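Can a machine run the errands yet?
Posted Jul 5, 2021 in Galleries

Every chore I hate starts at my front door and ends somewhere down the road. The parcel to drop off, the milk we're out of, the casserole dish my neighbour has been waiting on for two months (sorry!). So when people ask me whether robots can do the housework yet, I always want to ask which bit of it they mean. Vacuuming, sure, mine bumps around the living room every morning and does a decent job if I pick up the socks first. But a lot of housework happens outside the house, and that's the part I've been reading and bugging people about all winter.

This is a small gallery, a couple of street views from down low, where a little delivery cart on wheels would have to do its thinking. If you've ever crouched to tie a shoe in the middle of a laneway you'll know how different everything looks from there. Click through or just scroll, whichever you like.

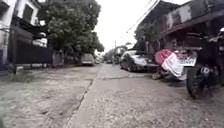

Errands sound like the easy end of robotics until you get your chin down near the pavement. I push a shopping trolley with wheels the size of jam jar lids and I know what it does to my wrists when I hit a gap. Look at the long crack on the left, how it opens up as it comes toward you, with crumbly edges and little stones lying about. I'd steer around that without giving it a thought, still chatting on the phone. A small cart has to spot it, work out that it's a real gap and not a shadow, and then choose a side to pass on. And the right side has its own business going on - a motorcycle close by, red and white fabric hanging in folds nearly to the ground, a silver sedan past that. Fabric is a tricky one. It moves when the wind gets up, and a machine that brakes for every flapping thing will never get the milk home.

My friend Svyatoslav Demchenko used to fix warehouse carts in Trorkenbridge, and he has strong feelings on all this. Indoors, he says, the floor is doing half the work for you. Someone paints the lines, someone sweeps, and the shelves stay put. He'd get called out because a single strip of plastic wrap had wound itself round an axle, and that was a bad day by warehouse standards. When I asked him how one of those carts would go on an ordinary residential street he laughed for quite a while, then asked if I had any more of the plum cake.

I did see one of the outdoor kind myself when I was visiting my cousin in Stasiv. It was a trial run between a bakery and a block of flats, and I followed it for the whole 14 minutes like a total weirdo. It carried 4 loaves and it got there! It also stopped dead for a pigeon, and it needed a fellow in a vest to lift it up the last step. The bread was still warm, so full marks from me, but I'd have walked it in half the time.
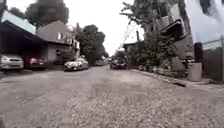 The step was what stuck with me, more than the pigeon. Rolling along is only one part of an errand and I reckon we all forget the rest. You've got to get up on the footpath, find the right door, wait for someone who's in the shower, and hand over the thing without dropping it. Then there's the coming home and putting it all away, and I haven't heard of a cart yet that knows where I keep the rice.

Svyatoslav is more hopeful than I am, funnily enough. He thinks quiet streets will be sorted out well before kitchens, because at least a street has a general direction to it. He's been telling me about a small outfit called Undach that wants to try grocery runs over in Cuvov, and he's offered to drive us both up for a look if it goes ahead. I've already said yes and bagged the front seat.

For now it's still me and the trolley with the squeaky wheel. If you've got a cart running in your neighbourhood, tell me in the comments how it handles the kerbs and whether the eggs survive. I'll add more pictures here when I've got them.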